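Clubs > Wasonthorpe Robotics Club > Meeting Minutes

Wasonthorpe Robotics Club
Minutes, Wednesday, November 9, 2022
Table clearing project 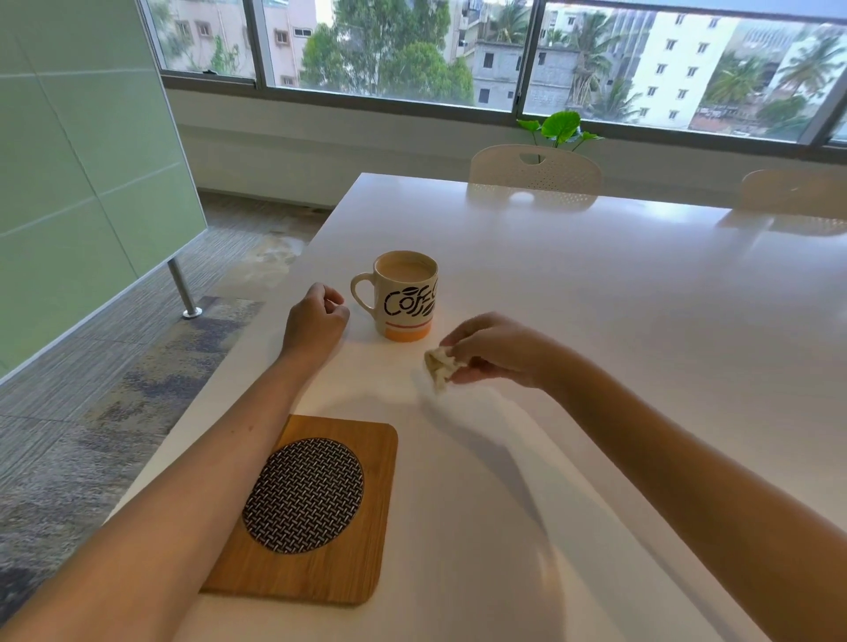 1. Previous minutes

Approved with one change. The Pritchard room booking is for the full term and does not end at the break.

2. Recording progress

The club has 457 usable clips of people clearing and wiping tables, all taken from head height. The goal set in June was 3,000. Members agreed that number was too high for the time left and that the goal should be variety. Clips with a tissue in one hand and a full mug on the table are the most useful so far, as the arm has to wipe near the mug without touching it. More are wanted with the mug on the left and a trivet close by.

Glare from the windows on the white tabletop was discussed again. One group wants the blinds down for every session. The other group said the demo will be held in daylight and the clips should match. Left as is for now. Each clip will be tagged "glare" or "no glare" on the sheet.

Clips stay under 60 seconds. Longer ones have been slow to label.

3. Arm

The Fakex arm is back from repair. The wrist joint still drifts when it holds a light object. In tests on Monday it picked up a crumpled tissue in 7 tries out of 12. It did worse with flat tissues. The grip pads will be replaced before anything is changed in the code.

4. Bruvovard competition

The entry form is in. The rules do not allow real liquids, so mugs will be filled with a solid plug at the event. Practice runs will switch to the plug after the break. The build group asked for the weight of a full mug so the plug can match it. Not yet measured.

5. Actions

Labeling group: add the glare tag to old clips.
Build group: order grip pads, weigh a full mug.
Recording group: new clips with the trivet moved to the right side.

Next meeting in the same room. Bring laptops charged, as the floor outlet is still out.

Contact the club office | © 2022 Wasonthorpe Robotics Club | Back to top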